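3.2 Setting and Furnishing of the Folding Station

Bedroom tidying was studied at a single station set up inside a large shared hall at the Plindstead site. Earlier work on household laundry has generally used a table of fixed height, which gives clean measurements but leaves out much of what makes the task slow at home. A person folding on a bed bends forward, reaches across a soft surface and works against a sheet that moves with the garment. The present study therefore kept the bed as the working surface for all 183 folding episodes.

The bed was made up before each block with a fitted sheet and no pillows or blankets. The sheet was pulled by hand and was not ironed. Shallow wrinkles were left in place, as they would be in an ordinary bedroom, and episodes were stopped only when the sheet came away from a corner of the mattress. The headboard was kept in position throughout. It limits access from one side, and participants in the pilot tended to begin their folds with this in mind, starting at the side of the garment closest to their own body.

Garments were drawn from a pool of 20 items, most of them short-sleeved T-shirts in ordinary adult sizes. Knit cotton was preferred because it holds a fold poorly on a soft surface and shows clearly where layers have slipped. Each item was washed once before first use and was shaken out between episodes so that old crease lines would not guide the next fold. The starting state of the garment was set by the session lead, Meenakshi Naidu, using the Skitard placement sheet, which lists 14 starting arrangements ranging from flat and face down to fully crumpled.

Sessions were held in the hall during normal working hours. No screens were placed around the station, and other staff continued their own work at desks and tables elsewhere in the hall. Overhead lighting was left as found. Figure 4 gives views of the hall and of the bed.
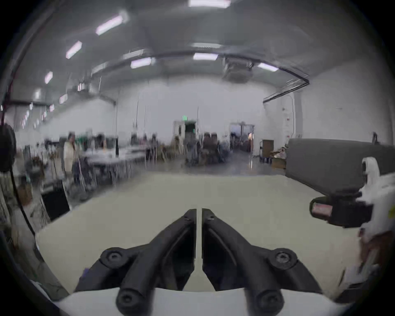
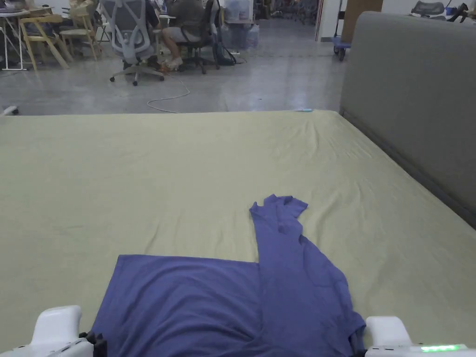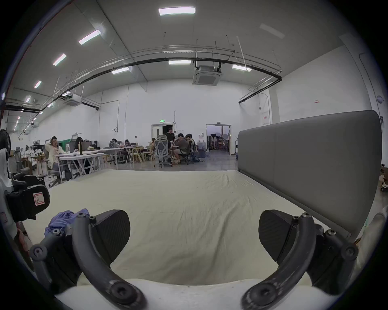
Figure 4. The setting of the study. Top: the hall, with a long white worktable and shelving. Middle: a partly folded T-shirt on the fitted sheet, with the grey headboard at the side of the bed. Bottom: the bed and headboard, with desks and seated staff beyond.

A fold was scored as complete when the garment formed a single block with both sleeves turned in and no part of the hem extending past the edge of the block. Partial folds were scored separately. The most common partial state in the pilot was one in which the body of the shirt had been brought to size while one sleeve remained outside it. This state was retained as its own category, given that correcting it usually required the shirt to be opened again from the side seam. Scoring followed the Mets scale, which runs from 1 to 6, with 6 assigned to a block that can be lifted and stacked without further adjustment.

Two features of the bed affected the scores and should be considered when comparing them with table-based results. First, the mattress gives way under pressure, so that a fold pressed flat may rise again when the hand is withdrawn. Second, the sheet and the garment tend to move together, and a long pull toward the body can draw both out of place. Where a pull displaced the sheet, the episode was marked and the sheet was reset before work continued.

Completed garments were moved to a Sakurwood storage unit and were not scored again after transfer. Changes in the fold during carrying are treated in Section 3.3.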